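Packing line 2: what changes for the day crew

The robot cell at the end of packing line 2 moves from trial running to regular use on the day shift in May. The cell covers one task, which is placing portioned items into trays before the sealer. Everything upstream of the tray station stays as it is. The night shift keeps the manual station for now and will be told separately when that changes.

The arm carries a two-finger gripper with a small camera at the wrist. The camera looks between the fingers, so the view the operator gets on the station screen is the same view the pick software works from. The arm stops above the item, takes a picture, sets the angle of approach and closes. Items with a regular shape, such as the fish portions, need very little setup. Breaded items are harder. Their outline varies, the coating is uneven, and the narrow part of a drumstick sits off the center line of the wide part. If the fingers close on the wide part the item tends to roll. If they close on the neck it usually holds, but the tray orientation then has to be corrected on the way over.

Most of the setup work has been done with replica food. Replicas keep their shape over a long series of picks, they can be wiped down, and they don't leave crumbs in the finger joints. The settings found this way are a starting point only. Real product is softer at the coating and has to be checked at lower closing force before a recipe is released.

The Clitik software keeps one recipe per product. A recipe holds the opening width, the closing force, the approach height and the reject limits. Operators can select a recipe and can lower the speed. Changes to force or opening width need a line technician's login. Please do not share logins to save time at changeover. The log records who changed what, and it is used when a batch has to be traced.

During the last trial week the cell completed 898 picks on breaded product. Of these, 587 were placed in the right orientation without correction. The rest were corrected at the tray or sent to the reject chute. The target before the night shift is included is a full run of 3,000 picks with no stop longer than the sealer can buffer. That run has not been scheduled.

Staffing. The tray station has had two people on it per shift. One position remains at the cell, as cell operator. The other moves to infeed and quality checks on the same line. Pay grades are unchanged for both. The operator's work is mostly clearing rejects, watching the screen for repeated misses, cleaning the finger pads at each break and running the changeover. It involves less lifting and reaching than the old station. It also involves more standing in one place and more looking at a screen, and several people on the trial crew asked for shorter turns. Rotation has been set at two hours for that reason and will be reviewed after the first month.

Training is held on Saturday in the Jarkby room, with practical time at the cell afterward. Brayan Taipe runs the practical part. It covers safe entry, restart after a stop, cleaning the pads and reading the camera view. The last item takes the longest. A dark shadow beside a product can be read by the software as part of the outline, and the operator has to recognize this on the screen before the same miss repeats. If shadow misses keep coming, stop the cell and call a technician. Do not move the lamps.

Gate rules are the same as for the Luik palletizer. The gate is opened only after a stop request and a steady green light. Reaching over the guard to straighten a tray is not allowed at any speed setting. Rejects go in the marked bin and are weighed at the end of the shift on the usual form, with the Bedura line number in the top field.

Questions about rotation go to your shift lead. Questions about recipes go to the technicians' desk, which also keeps the printed list of released products.
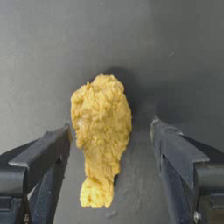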